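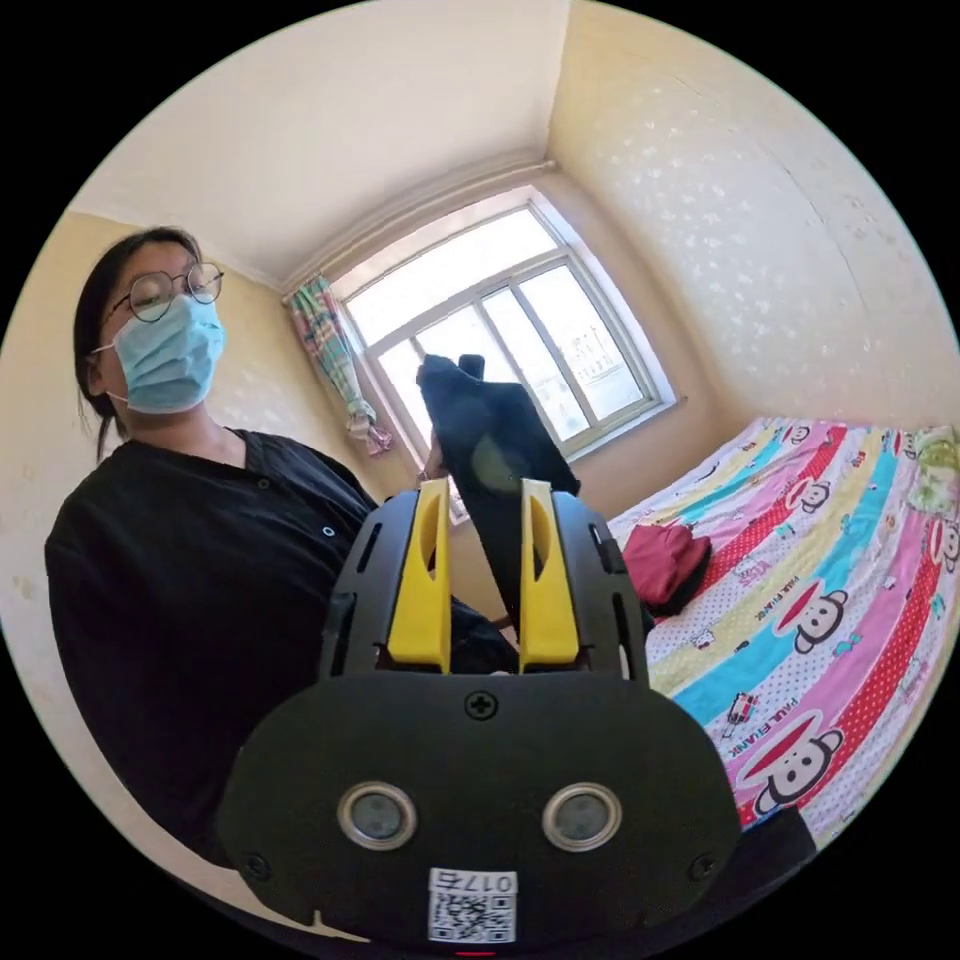 Teaching a machine to handle clothes is slower than people think, and Mehwish Rana said she learned this in her first hour, when the same piece of cloth never lay the same way two times.

News > Press releases > Godo

Godo opens home collection for its clothes-handling project

Godo today announces that its programme Ceselance has moved from the laboratory into ordinary bedrooms. The persons who take part hold a gripper in the hand and do the task themselves, on their own beds and in their own light. The movement of the hand becomes the lesson which the robot arm later follows.

More than 900 demonstrations were recorded until August. Each one is checked before it is used for training.
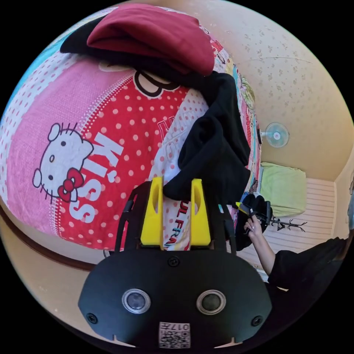
How a task is shown

The gripper has two yellow fingers. The person brings them to the cloth, closes them and carries the cloth to its place. Black clothes on a bright, printed cover are welcome in the collection, and so are dark red ones,
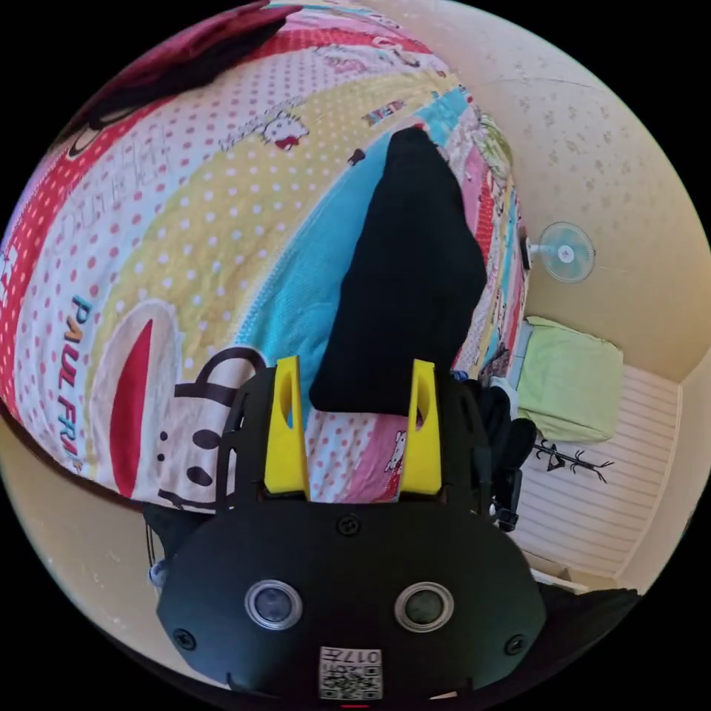
and participants are asked not to smooth anything before they begin. A session has 4 tasks and a pause after every second one.

"We do not want a perfect hand," said Baldur Ketilsson, project lead at Godo. "If the person misses the cloth and tries again, we keep also this part."

The partner Marchetti will test the trained arm at its workshop in Flistisden during 3 months. Results will be given to the participants first.

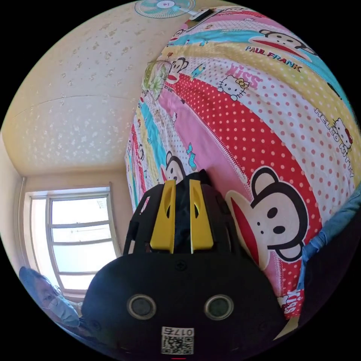 Ceselance home session, bedroom task with hand-held gripper. Photo: Godo

Press contact: Razia Paracha, Godo, mornings until 12.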